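The Inventory at Kemthorpe

The Residence at Kemthorpe required that every room be inventoried upon the departure of its occupant. The regulation was set out on page 2 of the Household Register, and Dilwyn Rosser had observed it through 80 departures without a correction.

He entered the blue room at four in the afternoon. The late Miss Bozsik had lived there longer than the Register recorded, the earlier volumes having been lost to damp. Her given name, Zsófia, appeared in the current volume with its accent added in pencil by another hand.

Mr. Rosser began, as the regulation directed, with the walls. The approved description for a patterned wall was "decorated, fair." He wrote this down and found that he had stopped to follow one of the vines. It curled out of a leaf, passed a rosette and went behind the striped garment that hung against the blue. He moved on to the furnishings.

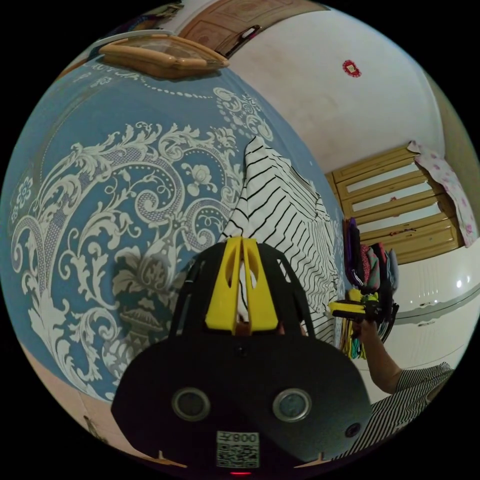 The blue room, with the striped garment and the cabinet of four drawers.

The cabinet was entered as item 587. The pink cloth over its corner had no number. Under the rules, an article without a number was the property of the occupant and was to be released to the next of kin, and the file named no next of kin.

Mr. Rosser consulted the Matron, Mrs. Ellis, by the house telephone.

"Is the cloth soiled?" she asked.

"It has flowers on it," said Mr. Rosser.

There was a pause on the line. Mrs. Ellis advised him that the Register made no provision for flowers and that he should use his judgment. In his years of service he had not previously been asked to do so.

He returned to the striped garment. It also had no number. He considered the form for unclaimed effects, which called for a signature, a witness and a fee of 200 pence, and he put the form back in his folder.

At a quarter to five he wrote the following entry: "One garment, striped. One cloth, pink, flowered. Both in use." He initialed it, closed the Register and left the two articles where they were. The room was reported to the office as occupied until further notice, and Mrs. Ellis countersigned the report the same evening.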